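Ticket 395: Arm stops in front of open drawer, reports "target unreachable"
Component: planning / scene updates
Opened: Apr 28, 2021
Status: Fixed on branch, waiting on merge
Severity: Medium (High if you are the one standing next to it)

Summary

In the fridge task the arm picks up a bottle, carries it to the lower compartment, and stops. The planner then says the drawer cannot be reached. The drawer is open and well inside the workspace. The planner has the joint limits, the camera feed and the full attention of two processors, and it would still like us to believe the drawer is in another county.

Setup

Botimell planner, Balitz perception node, stock Heltbridge gripper driver. Table on the left, fridge on the right, lower door and drawer opened before the run starts. Same launch file as ticket 139, with the debug overlay turned off so the log stays readable.

Log

First entry. Reproduced on the second try. Grasp reports good, lift reports good, then the approach plan fails with "no valid goal state." Retried with a longer planning timeout. It now takes 30 seconds to reach the same wrong answer, so at least we know it is thinking.

Next. Suspected calibration, as one does. Reran the hand-eye routine and the numbers barely moved. Put the old file back. An hour gone, and the calibration target has been returned to the shelf where nobody will find it in September.

Next. Dumped the collision scene at the moment of failure. The planner has a solid box where the inside of the drawer should be. Balitz fits one bounding volume to the drawer and hands it over as a single block, rails, front, air and all. Every goal pose we ask for is inside something the planner thinks is furniture. Refusing was the correct decision, which I find annoying.

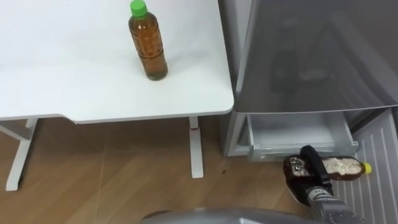

Swapped the block for five thin panels: floor, two sides, front and back. The planner found a goal on the first call and then failed partway down, which I am choosing to call progress.

Next. The second failure is the held bottle. On grasp we attach a cylinder to the gripper, and the Haque mesh library gives it a padding of 95 mm. I checked the units twice. Somebody meant 9.5. With that much padding the bottle is wider than the opening it is supposed to go into, and the arm has been politely carrying an imaginary barrel.

Next. Padding corrected in our local copy. Approach and descent both plan. Ran it at reduced speed with a hand on the stop button – no contact with the door or the rails, bottle released in the drawer.

Cause

Two bugs holding each other up. The solid drawer hid the padding error, as no plan ever got far enough to meet it.

Fix

Drawer is now published as panels when its state is "open." Closed drawers stay as one block. Padding moved out of the mesh library and into the task config, with a warning if it goes over 20 mm.

Still open

The error text. "Target unreachable" covers joint limits, collisions and, as far as I can tell from the source, bad moods. Please have it name the colliding object. The planner knows which one it is; it prints it at a log level that is off by default.

Do not close ticket 139 as a duplicate. That one also ends in "unreachable," but it fails before the grasp and has its own reasons.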